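Converting Old Recorded Lectures to a Format Phones Will Play
Project report, Media Computing elective, Clarkcombe College

1. Background

The college library holds a set of lecture recordings made by the former Bikach extension program. The files were saved in an early streaming format that current players on phones and tablets do not open. Students who want to watch them have to use one old desktop in the library basement. The task was to find a way to convert the whole set and measure how long it takes.

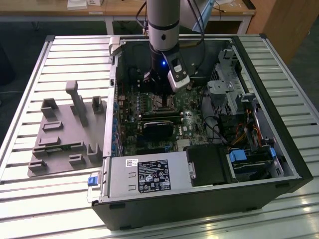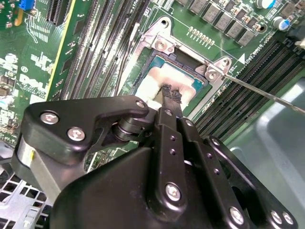
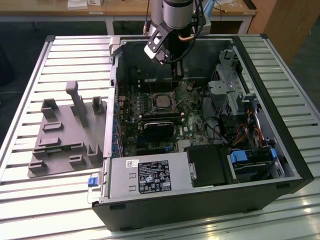
A desktop tower on its side with the side panel removed.

2. Method

The collection has 58 recordings. I copied them to an external drive and checked each one with a file inspection tool. Most had one video track and one audio track. In 17 files the audio was stored at a different sample rate from the rest, and these were put in a separate folder.

I compared three converters:

Dalgleish, a free command line program
Emirport, a paid program with a window interface, used in its trial version
The export function in the editing software on the lab computers

The same short clip was run through each one. The output was MP4 with H.264 video and AAC audio. I set the video bitrate to 900 kbps because the originals are small and a higher setting only made the files bigger.

3. Results

The lab editing software would not import the originals at all, so it was dropped after the first test. Emirport gave a good picture and was easy to set up, but the trial version puts a logo in the corner and handles one file at a time. Dalgleish gave a picture I could not tell apart from Emirport's. It can also work through a folder from a script, so I used it for the full set.

The batch was started on a Sunday evening and was done by the next morning. All the files played on the two phones and the tablet I tried. In the separate folder, the sound drifted behind the picture in the longer lectures. By the end of one of them the delay was about 3 seconds. Resampling the audio first and joining it to the video afterward fixed this, but it meant running those files a second time.

4. Problems

File names with commas in them stopped the script. I renamed them by hand. The original titles are kept in a text file next to the videos.

The slides are hard to read in some lectures. Conversion does not help with this, as the detail is missing from the originals. I tried a sharpening filter on one lecture and left it out, since it made the edges of the letters look doubled.

5. Further work

Captions have not been added. The library would also need to decide if the original files should be kept once the new ones are on the server. I would keep them.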